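Sitach Layered Assembly Set: Data Card

Version 2, released January 23, 2026
Maintained by the Harnidness manipulation group

Summary

The Sitach Layered Assembly Set is a collection of teleoperated robot demonstrations in which a single arm with a two-finger gripper builds a sandwich from toy ingredients on a plate. It was recorded to support research on ordered stacking of thin, flexible items, and in particular to test whether a policy can work out the next step from what is already on the plate. The set accompanies the Stineck method, a policy that predicts the next layer before it predicts motion.

Contents

The release holds 380 demonstrations. Each one contains wrist camera video, joint positions, gripper width and a short written instruction. Recordings are divided into 2 task families:

Full build: the operator places every layer named in the instruction.
Resume: the plate already holds one or more layers, and the operator continues from that point.

Layer order is given in the instruction and is not fixed across the set. Users should not assume that a given ingredient always follows another.

Collection

All demonstrations were recorded at the Jayawardena workspace on a white tabletop. Demonstrations in which an ingredient fell off the table were removed. Demonstrations with a crooked or partly overhanging layer were kept — the layers of a usable stack need not be aligned.

Labels

Every episode carries a layer label for each time step, stating which ingredient is being handled. The labels were entered by hand and checked by a second annotator. Where the two disagreed on the moment of release, the later time was used.

Results with the Stineck method

Predicting the next layer first gave more reliable ordering than a baseline trained on motion alone. The gain was clearest in the resume family. Grasping remained the main source of failure for both methods, especially with thin slices held upright. Full tables are supplied in the results folder.

Known limitations

The set covers one workspace and one style of gripper. The fingers often hide part of the plate in the wrist view, and clear plastic objects are difficult to segment. Policies trained only on this set should not be expected to handle real food.

Sample wrist views
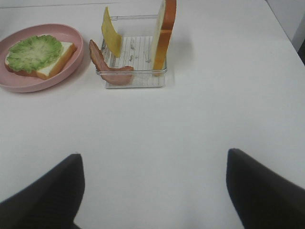
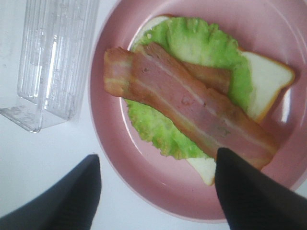 Wrist camera views from the layered assembly task, with the gripper fingers at the lower edge.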